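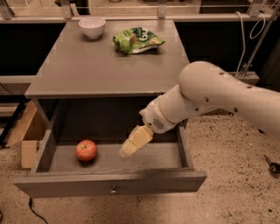

Mesa de cabeceira

A mesa de cabeceira, também chamada criado-mudo no Brasil e mesinha de cabeceira em Portugal, é um móvel de pequeno porte colocado ao lado da cama. Serve de apoio a objetos usados antes de dormir ou durante a noite, como candeeiro, livro, óculos e copo de água. Costuma ter uma ou mais gavetas, uma prateleira inferior ou um compartimento com porta.

História

Os móveis de apoio junto ao leito são antigos, mas a peça com forma própria difundiu-se na Europa a partir do século XVIII. Nessa época, muitos exemplares tinham um armário fechado para guardar o penico, e alguns recebiam tampo de mármore, fácil de limpar. Com a instalação de casas de banho no interior das habitações, essa função desapareceu e o compartimento deu lugar às gavetas.

No século XX, a mesa de cabeceira passou a ser vendida como parte do conjunto de quarto, normalmente aos pares. A produção em série reduziu a ornamentação e fixou as linhas retas hoje mais comuns.

Dimensões

A altura do tampo acompanha, em regra, a do colchão. Um tampo muito acima desse nível torna incómodo o alcance a partir da cama; muito abaixo, obriga a esticar o braço. O modelo Quezada, do fabricante Skilum, tem 540 mm de altura e painéis laterais de 22 mm de espessura. A largura depende do espaço livre entre a cama e a parede, e em quartos estreitos usam-se versões suspensas, fixadas diretamente à parede.
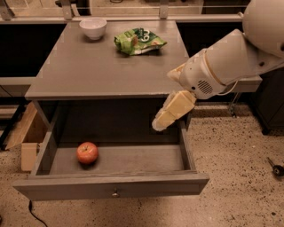 Materiais e acabamentos

A madeira maciça, o contraplacado e o aglomerado revestido são os materiais mais frequentes, seguidos do metal e do vidro. A madeira pode ser encerada, envernizada ou pintada. A tinta esconde diferenças de tom entre as peças e permite combinar o móvel com a cama, mas mostra o desgaste nas zonas de maior contacto. Num tampo cinzento mate, os riscos leves aparecem sobretudo ao longo da aresta da frente, por onde passam as mãos e os objetos. O retoque faz-se com lixa fina e uma nova demão aplicada sobre a superfície limpa. A cera exige manutenção regular e protege pouco contra marcas de copos, enquanto o verniz resiste melhor à água, embora seja mais difícil de reparar em pontos isolados.

Gavetas

A gaveta simples desliza sobre travessas de madeira e é montada sem ferragens. Com o tempo, a humidade faz inchar as laterais e a gaveta prende; passar parafina nas zonas de atrito costuma resolver o problema.
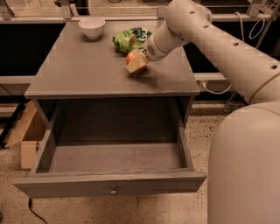 As corrediças metálicas são mais estáveis e podem incluir um travão que impede a saída completa da gaveta. Nos modelos de extração total, o fundo fica acessível em toda a profundidade, o que aumenta o esforço sobre a fixação traseira. A linha Jivwood, da Skirkska, utiliza corrediças desse tipo, ensaiadas pelo fabricante em 3.000 ciclos de abertura.

O puxador pode ser um botão, uma barra ou um simples recorte na frente – solução comum em móveis para quartos de criança.

Ver também

Cama
Cómoda
Mesa de apoio

Página revista em 15/3/22.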